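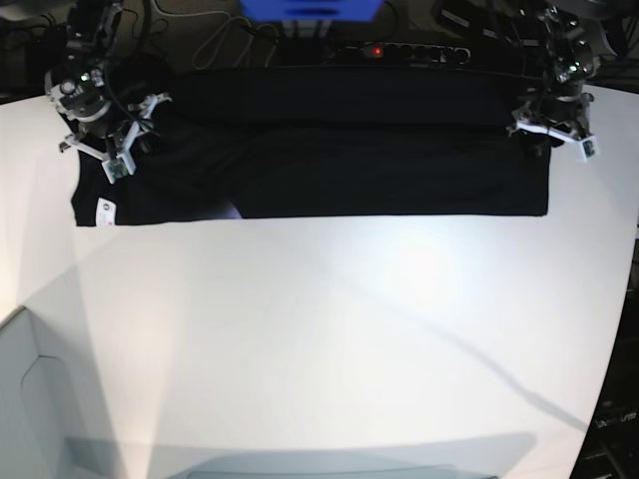
Two-armed shirt folder takes shape in Wernlow workshop

A pair of robot arms built to fold laundry has taken over a table at the Wernlow shared workshop, and opinion among the members is split on whether it will ever be worth the trouble.

The project, named Tutulero, is the work of Chiyo Sakamoto, who began it at home and moved it to the workshop in November when the second arm no longer fit in her spare room. She puts the parts bill at $2,542 so far. That does not include her time, or the first set of fingers, which she threw out.

Sakamoto has been trying the arms on dark clothing this week. Black cloth is hard going, she said, as the folds are difficult to pick out on camera. Her log lists 1,264 attempts at a fold and counts 185 of them as good -- by her own scoring, with no one else checking.

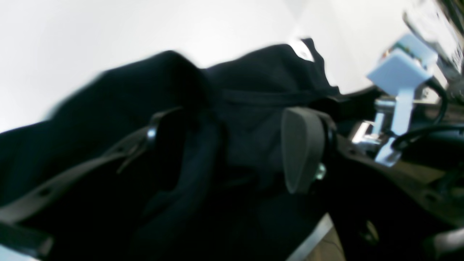 Yaa Kwofie, who runs the Wednesday evening sessions, is not convinced. "I can do a basket before it has made up its mind about one sleeve," she said. She would also like the table back.

Sakamoto says speed can wait and that she wants a cleaner grip on corners first. She has promised a public run of five garments in a row, though she has not set a date. Similar promises were made for the workshop's last laundry project, which never got past socks.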